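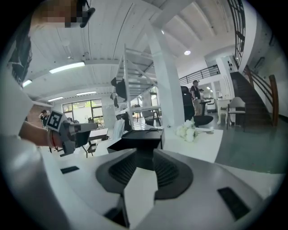 Fig. 3. Hand-held gripper on a white tabletop, second one in hand.

Section 3: Setting up the Nelton pill dispenser at home

For family and home aides. Clinic staff, use the Trusitz guide, different menus. Revised 8/20/19.

Before you start

Need: dispenser, power cord, tray, tray key, current med list from the pharmacy. Printed list, not from memory. If the list and the bottles don't match, stop and call the pharmacy. Don't load anything till that's sorted.

CAUTION: Not for liquids, patches, inhalers, or anything that has to stay in the fridge. Not for tablets the label says to keep in the original bottle. Ask the pharmacist if the label's not clear.

Placing the unit

1. Flat shelf or counter, away from the stove and sink. Bathroom is a bad spot, too damp.
2. Plug straight into the wall. No power strips with a switch.
3. Leave 8 inches clear above the lid or it won't open all the way.
4. Wait for the green light. Blinking is fine, it's charging the backup battery. Full charge takes 11 hours. You can go ahead and do the rest meanwhile.

Note: Backup battery runs the alarms for 18 hours if the power goes out. It does not send phone alerts during that time.

Setting the clock

5. Hold MENU until it beeps.
6. Arrows to change the hour, OK to save. Check AM/PM. Most missed-dose calls we get are this.
7. Same for minutes, then the date.
8. Press MENU once to get out. If the screen goes dark before you press it the time was not saved, go back to step 5.

Daylight saving is off from the factory. Turn it on under MENU > CLOCK > DST if your area uses it.

Loading the tray

9. Wash and dry hands. Tray key in the side slot, quarter turn, lift the lid.
10. Take the tray out. Find the cup marked START.
11. Fill one cup per dose time, going clockwise. One medicine at a time, all the way round, then the next one. Slower but fewer mix-ups.
12. Check every cup against the list. Second person checking is better if you have one.
13. Tray back in with START under the arrow. Should click. No click, lift and reseat it, dont force it.
14. Lid down, lock, take the key out. Keep the key away from the unit if the person using it gets confused about doses.

CAUTION: Never put a skipped dose back into a later cup. Set it aside and ask the nurse or pharmacist what to do with it.

Dose alarms

15. MENU > ALARMS > ADD. Set the time. Repeat for each dose.
16. Volume: LOW, MED or HIGH. Use HIGH for anyone with a hearing aid, they may have it out at night.
17. Press TEST. Tone plus flashing lid light. Tray doesn't turn in test mode.

If the dose isn't taken the alarm repeats 3 times, then the cup locks and the unit logs a miss. A locked cup can only be opened with the key.

Phone alerts (optional)

Needs the Utton hub, sold seperately. Pair the hub first, see the card in the hub box. Then MENU > ALERTS > PAIR, and wait for the check mark. One phone to begin with, add more later.

Note: Units shipped before February need the new software before they'll pair. Dealer can do it.

Changing meds later

Any change from the doctor, even just a new strength: empty the whole tray, start over from step 9 with a new printed list. Don't pick single tablets out of full cups.

Problems

Tray won't turn: tablet stuck under the rim, usually a big capsule. Unplug, key, lift tray, clear it.
Screen says E2: lid not locked.
Alarm at the wrong hour: AM/PM, see step 6.
Anything else, Matoušek service desk, number on the bottom of the unit. Have the serial number ready.

Wrong dose taken or a double dose: call poison control or the emergency number right away, then the doctor. Bring the med list with you if you go in.

Cleaning is in Section 4.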